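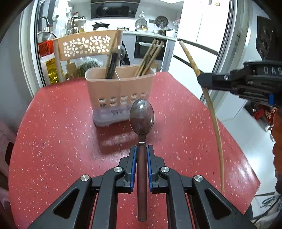
Kylie Dunstan objects that a written diary of table use measures the patience of the person holding the pencil, and that a quiet afternoon and a neglected afternoon look the same on paper. The objection is a fair one, and it shaped the way the entries were handled in this section.

4.2 Objects left on shared tables

The diaries were kept in 24 shared rooms in Prastano, Lillitz and Wogan. Most were staff kitchens and reading rooms, and a few were used for both purposes at different hours. Each room kept its diary on the Drunda sheet, a single page divided into half-hour rows, on which users noted what they had put down on the table and whether they took it away when they left. After duplicate and unreadable rows were removed, 2,071 entries remained. Rows left blank were treated as missing, not as evidence that the table was clear. This lowers the total for the afternoons, when blank rows were most common, and the afternoon results should be read with that in mind.

Entries were sorted by what the object was for. Items used in eating and drinking formed the largest group, followed by papers and items used in writing. The two groups behaved differently. Cups, spoons and plates were usually put down and taken up again within the same row. Writing materials stayed. A notebook entered at 9 a.m. was often still listed at noon under someone else's initials, and in many rooms pens passed into common use without any decision having been recorded.

Containers appear to matter here. Where a table had a fixed place for pens, users more often returned them to it, even when the holder belonged to one person. Where there was no holder, pens were entered as "left" and seldom as "returned." The same pattern did not appear for spoons. Rooms with a jar for clean spoons reported as many stray spoons as rooms that kept them in a drawer — a result that was not expected and for which the diaries offer no clear explanation. 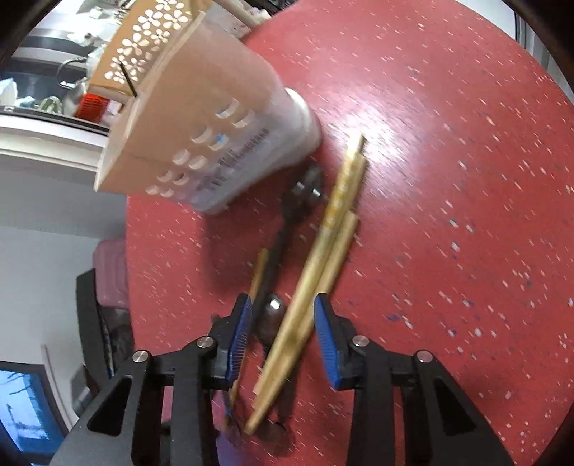 Figure 2. Pen holder with perforated sleeve on a round red tabletop.

Table shape was noted at the start of the study but was not used in choosing the rooms. Round tables drew fewer complaints about belongings crossing into another person's space, perhaps for want of a corner that anyone could claim. Long tables drew more, and nearly all of these concerned the 2 end seats. Terence Bramwell has suggested that the difference reflects the number of people seated, and the present data cannot rule this out.

Up to 400 entries carried a remark in the margin. These were not coded, but they were read in full, and they show that users held firm views on what a shared table was for. Several wrote that it should be bare by the end of the day. Others, sometimes in the same room, regarded a bare table as a sign that the room was closed. The margin remarks from Lillitz are taken up again in Section 5, together with the July entries from Wogan.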